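Workshop board > Hand tools > Small cordless screwdriver for a shared bench, yes or no?

farhad_s
We need a small driver for the shared bench. Mostly laptop bottoms, cable clips and the little covers on power strips. I have 200 to spend on the whole bench and I don't want to put much of it into one tool. A regular drill is too heavy for this and somebody already stripped 8 screws with ours. What are people using?

Apolline M
Bosch Go, the 3.6V one. It's been on our bench since March. The label gives 360 for the no-load speed, which is slow enough for small screws. Set the collar low and leave it there. Pictures of our bench with the driver below.

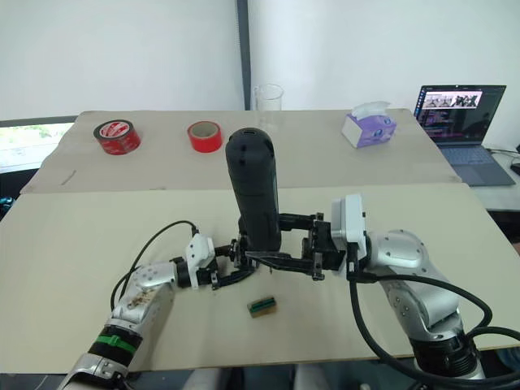
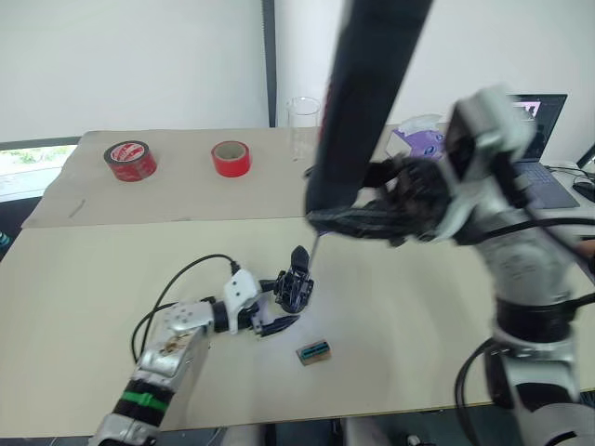
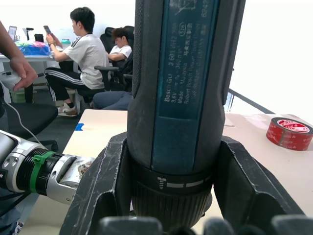
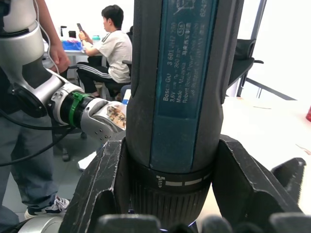

Bench Group, Clirnametti Workshop

The tables have sheets of cardboard over them, which I'd recommend to anyone. You can see the two sheets in the second picture, with the red tape on the far one. A dropped screw doesn't bounce as far on cardboard, and you can write on it. When a sheet gets ugly you swap it.

kerdos
I'd argue with the collar advice. Low is fine for going in. For getting old screws out you need it turned up, or it clicks and goes nowhere. I think half the people who complain that this type of driver is weak have it on the wrong setting.

Oksana_K
Agree with kerdos on the collar. I don't agree with cardboard, though. It sheds, it soaks up oil, and a screw can slide under the edge of the sheet and stay there for a month. We use a rubber mat from Dilirik and just wipe it down.

Apolline M
The mat is fine if you never cut anything. We cut a lot. Cardboard is free.

Oksana_K
Free until you count the screws under it.

farhad_s
OK, so the driver sounds right. Two questions. How is the label holding up, and is it any good standing on end? Our bench is narrow and I'd like to keep it upright in a rack.

Apolline M
The printing is still readable in the two close pictures - model number, voltage, Stuttgart and the rest. For the rack, hold it by the body. Ours used to hang by the chuck and it worked its way out.

E. Virag
I made a rack out of scrap pine with one hole per tool, drilled a little oversize. It took an evening. Post 273 in the rack thread has the drawing. Ignore the first version, the holes are too close together.

kerdos
Seconding that rack. Also buy decent bits. The Ukus set is what I use now and I haven't stripped anything with it.

farhad_s
Thanks, all. Ordering the driver and building the rack. I'll try cardboard first because we have a pile of it, and if I lose screws I'll come back and tell Oksana she was right.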